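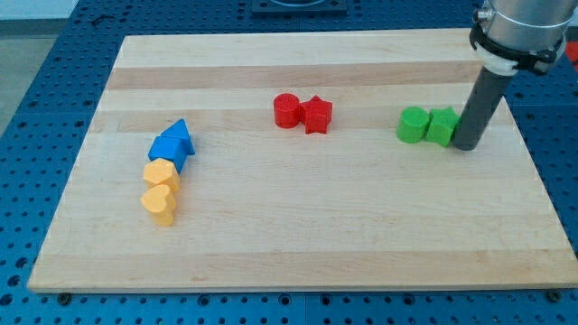 Unit 2: Sorting and grouping by attribute

Witmont Course in Early Number, handout 17

2.1 Terms

An attribute is a property by which two objects may be compared. The attributes used in this unit are colour, shape and size. Position isn't an attribute of a block, although it is the means by which a grouping is shown.

A sort is a placing of every object in a set into groups, such that each object falls in one group only. The rule is the statement that decides the group. A rule must be stated so that a second person, given the same set, would arrive at the same groups.

2.2 Single-attribute sorts

The set on the board has eight blocks. Sorted by colour it gives four groups of two: blue, yellow, red and green. Sorted by shape it gives a different result. The two cylinders form one group and the two stars another, and each of the remaining four shapes is the only one of its kind: the triangular prism, the five-sided block, the hexagonal prism and the heart. The shape sort therefore has six groups, four of them with a single member.

A group with one member is still a group. Learners often push the single blocks together as 'the others' - this is a valid sort only if the rule is restated, for instance as 'cylinders, stars, neither'.

2.3 Spacing

Groups are usually read from the gaps between them. The red pair and the green pair stand apart and are read correctly at once. The blue and yellow blocks lie in one line on the left, and a reader going by spacing alone will report three groups. A reader going by colour will report four. Both readings should be recorded, with the rule used.

For written work, leave at least one block's width between groups. Blocks in the same group may touch.

2.4 Two-attribute sorts

Draw a grid with colours down the side and shapes along the top. With four colours and six shapes there are 24 cells, of which eight are filled. Red and green each fill the cylinder and star columns. Blue and yellow have no column in common, with each other or with the red and green rows.

The Skenthorpe set used in the second session has 26 blocks and is better suited to grid work, as more of the cells are filled. Keep the small set for first lessons.

2.5 Naming

Use 'prism' for any block with two matching flat ends and straight sides. The star is a prism in this sense. 'House' is acceptable from young children for the five-sided block; write 'pentagonal' in the record sheet.

Exercises

1. State a rule that divides the eight blocks into two equal groups without mentioning colour.
2. Remove one block so that the shape sort has five groups. List all the blocks for which this works.
3. Write out the grid in 2.4 and mark the filled cells.

Reading: Vasiliu, chapter 2. The Idholm record sheets are on the shelf in room 794.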